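The Folding Shift

I had been at Plurbridge less than an hour when Gemma Gatti handed me a gripper and told me to fold a sweater.

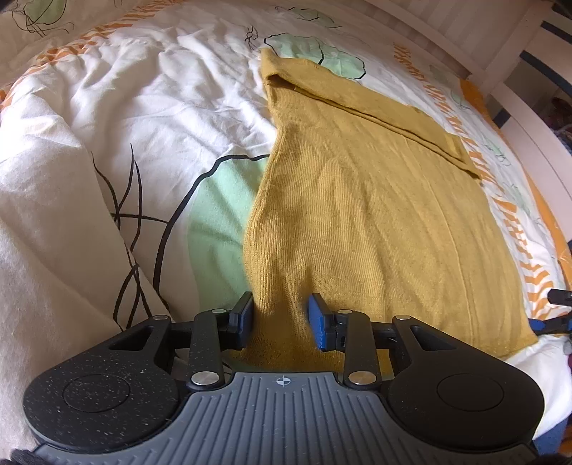

I've folded sweaters my whole life, so I figured I'd breeze through it. I did not breeze through it! With two flat fingers in place of ten round ones, you have to think about where a garment wants to go, and mine wanted to go on the floor. Gemma, who has been doing this since the program started, took the tool back and had the sleeves tucked in before I'd finished apologizing.

Plurbridge handles returned clothing for online shops. Everything that comes back gets opened, checked, folded and bagged again, and until last year all of that was done by hand at long tables (the old hands still call them "the benches"). Then the company bought two folding robots from a supplier called Drondis, and the robots needed to learn. So now 7 of the 66 people on the floor spend their shifts demonstrating, squeezing a gripper open and shut while it records how they do it. Some of them do it at home, on their own beds, because the robots had gotten a bit too used to tables.

"I thought they'd send in engineers," Gemma told me over a very bad coffee. "Then they asked who was the fastest folder, and that was me."

The target is 400 folds a week per person, and knitwear is the one everybody groans about. Ribbed knits stretch when you pinch them. If you lift too high, the hem creeps; too low, and you drag the blanket along with it. Senad Gashi showed me his trick, a slow little pull toward himself before he closes the fold, and then admitted he has started doing it with dish towels. His wife has noticed.

The pay is better, by the way. Demonstrators get a bump, and they can sit down when they want, which after years at the benches is a big deal. Senad's shoulder stopped bothering him in the fall. But it's lonelier work. At the benches you talked all day long, and a person folding in a bedroom has the radio.

And then there's the question I kept circling back to - what happens once the robots are good at it? I asked Jagadeesh Murthy, the floor manager, and he didn't dodge. He expects fewer people folding and more people checking for stains and missing buttons, a job the machines are still hopeless at. He wouldn't give me a number. The agreement with the staff says no layoffs through next February, and past that he says he can't promise anything.

Gemma's view is more practical. She wants a share of whatever her folds are worth later, and she has put that in writing twice. So far she's gotten a polite reply and a gift card.

Before I left, she let me try one more sweater. It came out lopsided, with one sleeve poking out the side, and she deleted the recording.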